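Sorting the Pile: A Spring With Kelemen

Anyone who has ever inherited a folder of customer comments knows the feeling. You open it on a Friday afternoon, meaning only to peek, and by suppertime you're still scrolling, with a cold cup of tea and no idea what people want from you.

That was more or less the state of things at Lundik, a small research shop in Flerwood that does surveys for grocers and other local stores, when the staff decided to try a text analysis program called Kelemen.
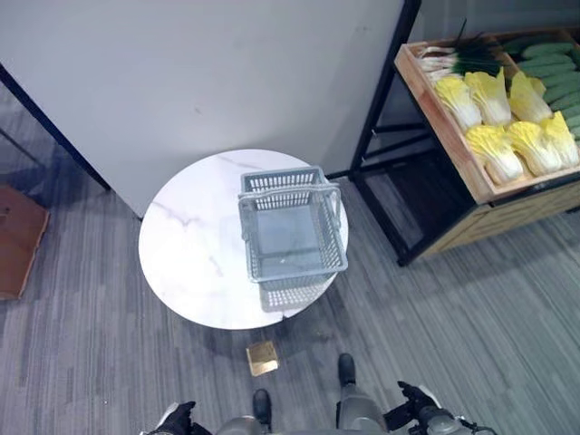 Kelemen starts with plain files, the kind you'd export from any survey form, and asks you to build your own list of topics before it counts a single word. I found that slow going at first (I'm an impatient reader of manuals!), but it grew on me. One topic at Lundik was simply "baskets," and it took in every remark about the sort you see here, light gray plastic with a grid of little holes and a handle that folds down, along with complaints about carts, bags and anything else a shopper has to lug around. The program lets you nest topics up to five levels deep, though the team rarely went past two.

What won them over was the way it handles spelling. Shoppers type with their thumbs, bless them, and the older package, Zurnulik, treated every slip as a brand new word.

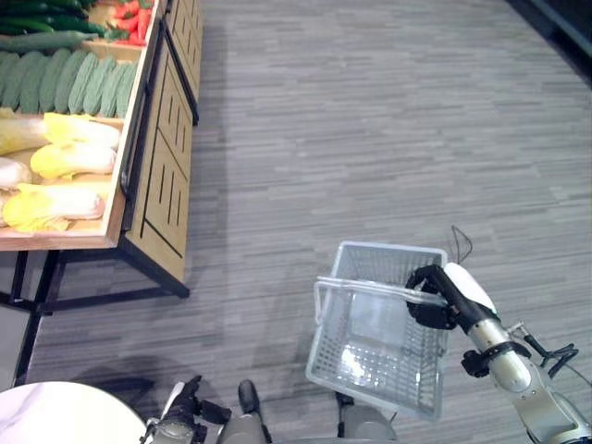
Kelemen gathers those near misses into one group and shows you the group before merging it, so you can pull out the ones that don't belong. A batch that used to take nine days was coded in four, and the charts went straight into the report. Exporting to a spreadsheet is still clumsy, I'm sorry to say, and the column names need fixing by hand every time.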